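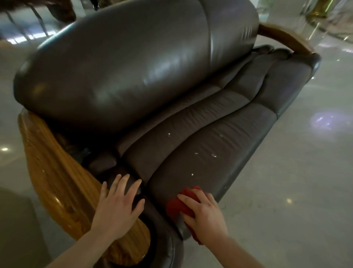
Course Handouts: Furniture Care and Repair

Handout 5: Cleaning and Conditioning Leather Upholstery

Tutor: Glenys Craddock
Pumphrey Evening Classes
Revised 2021-01-16

Read this before the practical session. Bring a clean white cotton cloth and an old shirt or apron. The products are supplied.

Types of leather

Most leather furniture sold for the home falls into one of these groups.

Aniline. Dyed all the way through, with little or no surface coating. It feels soft and shows the natural marks of the hide. A drop of water will darken it within a minute or so. It stains easily and cannot be scrubbed.

Semi-aniline. Dyed, then given a thin coat of pigment. The color is more even and it resists spills a little better.

Pigmented. Has a full layer of color and a clear finish on top. Water sits on the surface. This is the hardest wearing type and the one you will meet most often.

Nubuck and suede are not covered here. See Handout 12.

Pale and mid-gray leathers show dye transfer from jeans on the seat fronts. Dark gray and black hide it well, but they show dust and body oil, mainly where heads and hands rest. Polished wooden arms are cleaned separately, with a different cloth. Leather conditioner leaves a greasy film on varnish and furniture polish can soften a leather finish.

The water test

Choose a hidden spot, such as the back of a skirt or under a cushion. Put one drop of distilled water on it and wait. If the drop soaks in, treat the piece as aniline. If it beads, treat it as pigmented. Write the result on your job sheet before you open any bottle.

Cleaning

1. Vacuum with the soft brush head. Go along the seams and down between the cushions.
2. Mix one part Feno cleaner to 14 parts distilled water. Use it as foam, squeezed from a sponge.
3. Work one panel at a time, seam to seam. Stopping halfway across a panel leaves a tide line.
4. Wipe off with a damp cloth, then a dry one.
5. Leave to dry away from heaters and direct sun.

Do not use baby wipes, saddle soap or dish soap.

Conditioning

Condition pigmented leather twice a year. Put the cream on the cloth, never straight on the leather. A 50 ml bottle is enough for a two-seat sofa. Leave it overnight before anyone sits down.

Old cracks will not close up with conditioner. Filling and recoloring are taught by Angharad Gwilliam in the July block at the Jotinby workshop.

For next time

Do the water test on one piece of leather at home (a bag or a chair will do) and bring your notes. Read chapter 5 of the course book, up to the section on stitching.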